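Shezi Games & Comics: Questions We Get Asked About Monday Tabletop Night

Hello, and thank you for stopping by! We get a lovely number of questions across the counter and through the contact form, so Nandi Mtshali (who runs the evening, and who will probably be the first person to say hello when you come in) has gathered the usual ones together with her answers. If yours is missing, do drop us a line or just ask when you're next in for your comics.

When is it, and do I have to be there for the start?

We meet every Monday from 6pm in the back half of the shop, past the graphic novels. Please don't worry if you can't make it for six. Plenty of our regulars come straight from work and wander in when they can, often still eating a sandwich, and we're very happy to find you a seat. The one exception is when a long campaign is running, as those tables like to begin together. The list by the till says which games those are.

How much does it cost?

It's £2 on the door, which goes towards tea, biscuits and replacing the dice that vanish under the shelving. Under-16s come in free with a grown-up. You can pay by card or cash, and if money is tight this month, have a quiet word with Nandi and she'll sort you out without any fuss.

I've never played anything like this before. Will I be hopelessly lost?

Not at all, and please come! We keep a beginners' table going every week, and the people on it are there precisely to explain things, go slowly and let you take your move back when you've done something daft. Most newcomers start with Grumness, a cheerful little game of squabbling goblins that takes two minutes to learn and tends to get rather loud. After that you might like to try Jurnarico, which has a map, a good many cards and a rulebook that looks much worse than it is.

Do I need to bring my own games?

You're welcome to, but you needn't. Our lending shelf has 49 games on it at the moment, and anything there can be opened and played on the night. If you do bring one from home, put your name inside the lid, please. We have a drawer full of orphaned rulebooks and odd counters that we would dearly love to return to somebody.

Can I borrow a game to take home?

Yes, once you've been along a few times and we know your face. You can keep it until the following Monday, and all we ask is that you check the pieces before you bring it back.

What's the Scenery Corner I keep hearing about?

Ah, this is Nandi's great love! At one end of the room there's a table for people who would rather make and paint terrain than play on it: ruined walls, bridges, rocky outcrops, all the bits and bobs that make a skirmish game look so handsome. We put out brushes, paints and a big pot of old newspaper, and you can bring your own project or join in with whatever the table is building. It's a chatty spot and a good place to sit if you've come by yourself. Wear something you don't mind getting paint on, as one or two of us have ruined perfectly good cuffs.
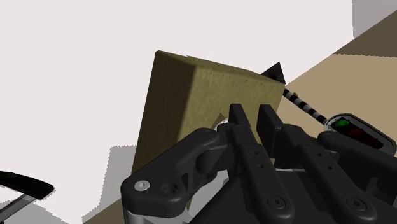 A speckled olive block with an arched notch, and a black robotic hand.

Is there an age limit?

There's no upper limit at all, and our oldest regular wins far more than is decent. Children under 10 need to have an adult with them at the table, and that means playing along or sitting close by, please, as the comics at the other end of the shop can be very distracting for parents too. Some of the horror games are kept for older players, and those have a red sticker on the box.

What is Ultinero, and how do I get into it?

Ultinero is our big yearly get-together, held in June, when we push all the shelves back and play from morning until the last table gives up. There are friendly tournaments, a bring-and-buy, a costume parade for anyone who fancies it and a cake stall that has become quite competitive in its own right. Last time we had almost every seat taken by lunch, so booking ahead is wise. Places open in the shop first and then by email, and you can cancel up to the evening before if your plans change.

Can I get in with a wheelchair or a pushchair?

You can. The front door is level with the pavement and the route to the back is kept clear on games nights. The loo is on the same floor. If you'd like a particular table or a quieter corner, let us know in the afternoon and we'll save it for you.

What about food and drink?

Hot drinks are included and you're free to bring a snack. We do ask that greasy things, crisps especially, are kept well away from the cards. Sweets are fine!

How do I tell you I'm coming?

You don't have to, for an ordinary Monday. Just turn up, hang your coat on the hooks by the manga and come through.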